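Prostero working group, handling rules for two-arm cells
Minutes, June meeting, Davdale office

Started at 9:30. The minutes of the previous meeting were accepted with one correction in item 2 (Jerkholm was written as Jerkholt).

1. Naming of recordings. Davdale and Jerkholm still use different names for the same task. It was agreed to follow the Jerkholm list from July. Old recordings, 1,063 in total, keep their names.

2. Stop rule. If one gripper loses its hold, both arms must stop. Tomić asked if this is also valid when the arm is in the rest position. Decision: no, only when both arms hold the same object.

3. Thin bags. The draft says that the bag is held at two corners, with the opening up, before any item is put in.

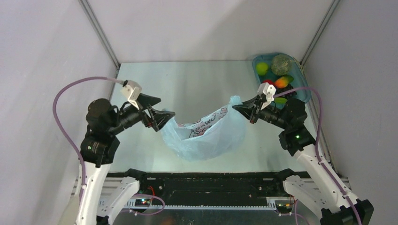 Jerkholm wants a limit for the pulling force in the text. Davdale thinks it is too early, the 186 trials were made with one kind of bag only. The limit stays open.

4. Cables. Before each shift the operator moves both arms by hand through the full range and looks if the camera cables are free. Accepted as rule 17.

Actions: Tomić sends the new text of item 2. Davdale repeats the trials with 3 other kinds of bag.

Closed at 11:10.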